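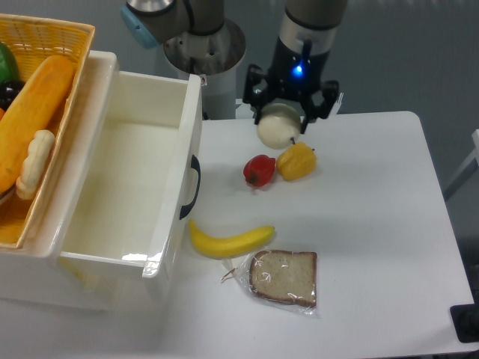
Tusilstead Home Forum > Kitchen & Pantry > Fruit and veg in drawers, who's with me?

pantrymagpie
Posted 7:40 am
Okay, I'm a convert! I used to leave everything out on the bench until the bananas went spotty and the bread went stale, and now I've gone all in on a plain white drawer unit beside the table. Bread and the bigger veg stay up top in a wicker basket, fruit goes in the drawer, and I get my whole table back. Anyone else doing it this way? And do you line the drawer? Mine's white plastic and it's gorgeous to look into but things do roll.

ultel_fan
I line mine with a tea towel. Folded in half, no fancy mat. Love the basket on top, the colour warms up all that white.

quincejelly
Gonna disagree, sorry! Pears want to be out where you can see them. Put mine in a drawer in July and forgot the lot. Stem end down on a plate, check the neck with your thumb every morning, eat the minute it gives.

pantrymagpie
Fair point about forgetting them. Pear's first on my list for the drawer though, I reckon it bruises less when it isn't jammed against the capsicums. 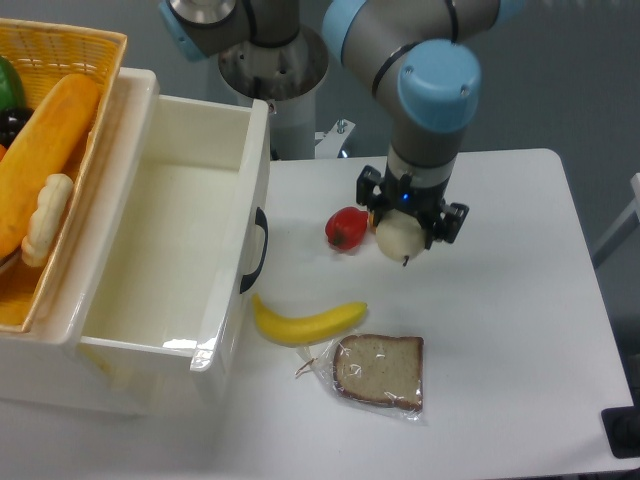
Pear, capsicum, banana and the bagged slice, basket on the left

dunny_brush
That slice of bread in its own bag, yes!! I do the same for the freezer, twist the corner and done. Toast straight from frozen.

quincejelly
Banana near the pear will ripen it faster, just so you know. Handy if it's hard as a rock, less handy if it isn't.

pantrymagpie
Banana's staying on the table then, it goes too quickly in this house to matter. Here's where I've got to, pinch whatever's useful:

1. Empty the drawer and wipe it out, corners too.
2. Bread loaf and knobbly roll in the basket, green capsicum tucked in beside them.
3. Pear in the drawer on its own, with room around it.

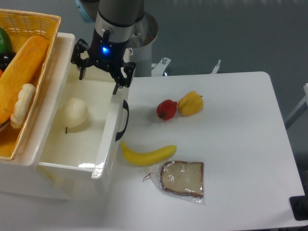

4. Leave the drawer open a crack overnight if the kitchen's muggy.

ultel_fan
Step 4 is a ripper, mine gets a bit whiffy when it's shut tight. What did the unit set you back?

pantrymagpie
Secondhand from the Dehghan place near the station, so next to nothing. They had a Cletness one for $599 and I laughed out loud. Lovely handles, mind you.

quincejelly
$599 for drawers! I'll stick with my plate, thanks. Might steal the basket idea but.

dunny_brush
Does anyone keep onions in theirs, or is that asking for trouble with the pears?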